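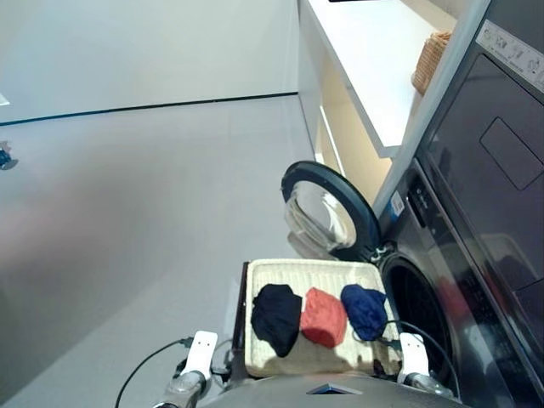 *The laundry corner, washer door open.*

In February I moved to a smaller apartment, and now I have 2 machines in one stack and a white shelf beside them. My friend Xiuying Feng told me to leave the washer door open between loads, so the rubber can dry. I follow this rule.

The wicker basket stays on top of the shelf, where I can reach it easily. I still wash white things separately, with cool water.

The wall is pale and plain, and I like it this way. I will not hang anything on it.
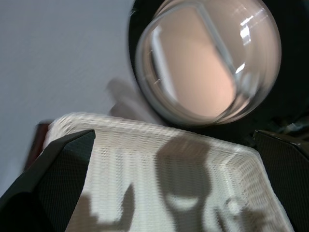 ## Next month

I want to find a second basket, a little smaller.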